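Small Things on the Wall Side of the Room

In September I moved my desk to the other wall, and since then I can't stop thinking about rods. I mean the plain metal ones that hold up curtains, shelves and clothes. Before, I never gave them one minute of attention.

My old clothes rail was from a shop that closed, and it was bending in the middle like a tired horse. Every winter coat made it a little worse. So I measured the place, wrote down 378 centimeters for the whole wall, and went to Dantas with my paper in my pocket. They don't cut rods in the morning, only after lunch, so I drank 2 coffees and waited.

I wanted something thin. The thick ones are stronger, I know, but against a pale wall they look heavy to me, and the room is already small. A thin rod standing straight up, dark and shiny for most of its length, with the bare steel color showing lower down, is enough for my eyes. I like how the light makes one narrow line along it.

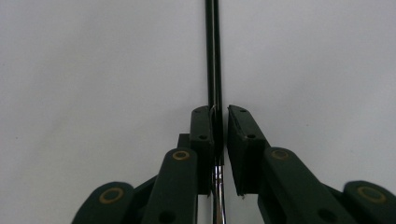 Tainá wrote to me that a thin rod is fine for shirts but she would never trust it with coats, and that I should put a support every 60 centimeters or be ready to pick my clothes from the floor. She has probably right, so the coats now stay on hooks behind the door.

For cleaning I use a dry cotton cloth first, then a little soap in warm water, then dry again. Don't use the rough side of the sponge - I did it on the old rail and the scratches stayed forever. Fingerprints come back very fast on a glossy surface, mostly at the height of the hand.

The next work is the shelf over the desk. I have nine screws left and three of them are the wrong size, so I must go back to Dantas, this time after lunch.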